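Doors, doors, doors: a morning with Aurelia Danzer

October 13, 2018

Aurelia Danzer has spent most of this year opening doors. Not with her own hand, or only sort of. She sits at a desk at Ellby with a controller in each fist and a simulated two-armed robot does what her hands do, a bit late. "Half a beat late," she says. "You learn to wait for it. Then you go home and wait for your own fridge."

Ellby is small, a couple of rooms over a print shop. The project is called Zokska and the idea is simple enough to say. A person drives the robot through a task, the software keeps every movement, and later a program tries to copy it. Each go is called a demonstration. Danzer has logged 1,435 since April.

Why doors? "Because everybody thinks they're easy." She puts the controllers down to talk, picks them up again, puts them down. "Drawer, you pull. Cup, you lift. A door moves on a curve and your arm has to go along with it, and the rest of you is in the way the whole time. New people pull it straight into the robot's chest. I did."

She trained on Tura, the older setup, where you took a real arm by the wrist and walked it through the motion. She liked it. "You could feel when it was wrong. The hinge fights you." With remote control theres none of that, only the screen. So she goes by sight, and slow near the handle.

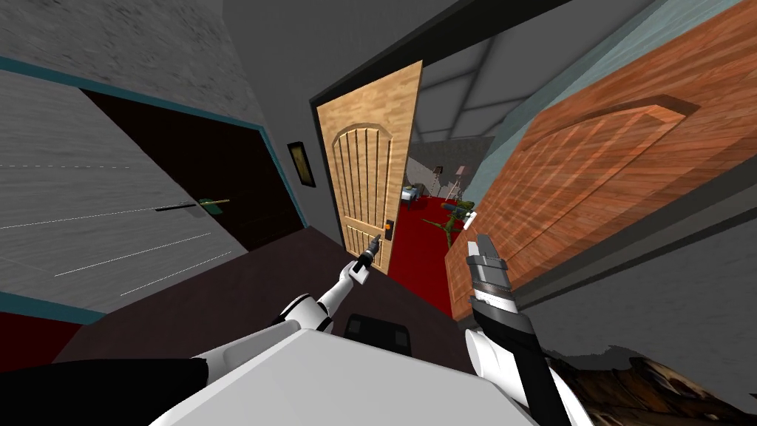 The hard part is the second arm, she says. Most operators forget they have it. One hand does the work and the other hangs around, drifts, bumps something. "And the program copies that too. It doesn't know you were just being lazy. It thinks the drifting is part of opening a door."

So she has a rule: park the idle hand on purpose, same place, every run. If it drifts, bin the run. Last week she threw out 29 in one afternoon. Was she annoyed? "No. Well. Yes, around four o'clock."

Bad runs aren't all useless though. Some she keeps, the ones where she misses the handle, backs off and tries again. A robot that has only been shown perfect grabs has no clue what to do after a bad one. De Luca, the contractor that checks the data, wanted those cut at first. There were emails. They are now kept, in a seperate folder.

Simulation has its own headaches. Grip too hard and a door can do things no door does. Danzer once had one spin clean off and leave through the ceiling. "I saved that for myself." The lighting is odd too, and depth is tough to judge, so she tilts the view until she can see the gap between finger and handle. Visitors get a little seasick. She doesn't notice any more.

How long before somone new is any good? Two weeks, she says, then changes it. Two weeks to be useful, longer to be boring. Boring is what she wants. "If I can tell which operator did it from watching, that's too much style."

Next up is closing doors. She expects it to be worse, you have to let go at the right moment and she has never been sure when she does that herself. She was back on the controllers before I had my coat on.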